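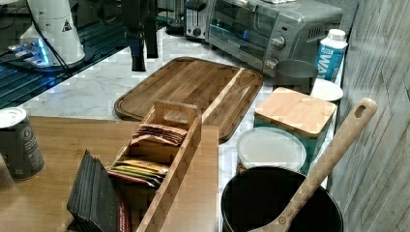
*A wooden cutting board and tea box on a marble countertop.*

## On the Renting of Rooms in Isby

The town of Isby has long depended on households that let a spare room by the month. Under the rule adopted in September, any owner who lets a room for more than three months must register it and pay a yearly fee of $1000. The purpose is said to be safety. I do not dispute the purpose, but I believe the rule will fall hardest on those least able to bear it.

Loan Ông has let two rooms above her shop for most of her working life. Her tenants are hospital staff and students, and a shared kitchen is part of the agreement. She informs me that the fee exceeds what she earns from one room in an ordinary winter.
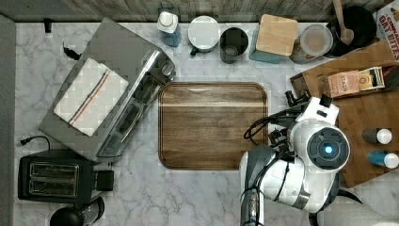
The larger landlords face no such difficulty. A firm such as Masholm, which lets whole buildings, pays the same fee per address as a widow with a single lodger. Raymonde Sandhu raised this point at the public hearing and was told that the matter would be reviewed. No date for the review was given.

It should also be asked what the registered owner receives in return. The town employs one inspector. According to the notice, a visit will be made once every two years, and an owner who misses the appointment may be fined up to $3000. Tài Đoàn, who lets a room on Pelov Street, requested a written list of what the inspector will examine. He has not yet received it.

A fee set by the number of rooms would be fairer, as would a lower charge for owners who live on the premises. I have written to the town office with both proposals and will post the reply when it arrives.

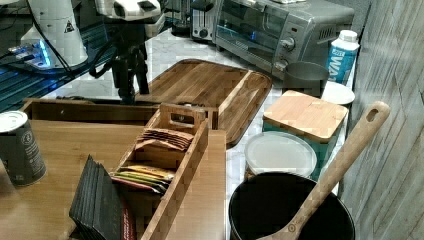
*Countertop with a silver toaster and a stainless-steel toaster oven.*

Readers who let rooms in Isby are invited to send their own accounts. Names will be withheld on request.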